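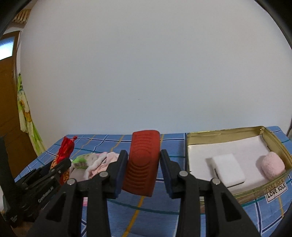

*Red block with a ridged face, held between two dark pads.*

# Leaving the house for a long trip, and coming back to it

December 2019

These notes are for people going away for two weeks or more, mostly on walking and temple trips where you can't easily ring home. They started as a sheet for our own group before the March trip and have been added to since. Times are for an ordinary flat or small house with a fridge, a boiler and a few plants.

## Kitchen

Stop buying fresh food five days before you go. Eat down the fridge in this order: leafy vegetables, milk, cooked leftovers, soft cheese, then eggs and roots. Hard cheese will keep if it is wrapped in baking paper and put in a box with a lid. Bread can be sliced and frozen, and you will want it when you get back.

If the trip is longer than a month, empty the fridge, switch it off at the wall and wipe it out with a spoonful of bicarbonate of soda in a bowl of warm water. Dry it with a clean cloth. Leave the door propped open with a rolled tea towel. A closed fridge that is switched off will go mouldy inside, seals first.

If you leave the freezer on, freeze a cup of water and put a coin on top of the ice. When you come home and find the coin at the bottom, there has been a long power cut and the food should go in the bin.

Flour, rice and lentils go in jars or tins. Paper bags are no good against moths. Wenche Engebretsen puts her flour in the freezer for the whole trip and has had no trouble.

Take the bin out on the last morning, then rinse the bin itself. Pour a kettle of hot water down the sink (let it stand a few minutes first if your pipes are plastic) and put the plug in.

## Water and heating

- Turn the stopcock off. Find it a week before, as old ones can be stiff.
- Open a cold tap until it runs dry, then close it.
- In winter leave the heating on low and ask your insurer what they want. Some policies have a minimum temperature, and some won't let you turn the water off unless the system is drained.
- Put the toilet lid down. A shower trap can dry out in a long absence and smell. 300 ml of water poured in as you leave, after you have finished with the taps, will help.

## Plants

Move pots away from the window and stand them together. Water well the day before, let them drain, and don't leave them standing in a full tray. Cotton string from a bucket into the pot works for a fortnight if the bucket is higher than the pot. Try it for a couple of days before you trust it. Cactuses can be left alone.

## Washing and bags

Wash towels and sheets before you go and dry them fully. Make up the bed with clean ones if you land late.

Walking boots should be brushed, wiped with a damp cloth and stuffed with newspaper when you come home. Keep them off the radiator, it cracks the glue. Change the paper the next day. Wool shawls for the high stops should be aired outside before washing and then washed cool, flat dried.

A rucksack that smells of camp smoke: empty every pocket, shake it out, sponge it with mild soap and hang it upside down in the shade. Hakim Lubis says to leave a small open bag of dry tea leaves in the main compartment for a week. It helped with mine, less so with the straps.

Brass pots and small water vessels brought back from a shrine town can be cleaned with half a lemon and fine salt. Rinse straight away and dry. Don't use this on anything lacquered or plated.

## Last round before the door

1. Windows, including the bathroom.
2. Hob and oven off at the wall.
3. Chargers out.
4. Spare key with a neighbour, along with your return date.
5. Passport, medicines, cash in small notes.

Corrections to Torunn Løken, please. The packing list is on a separate page.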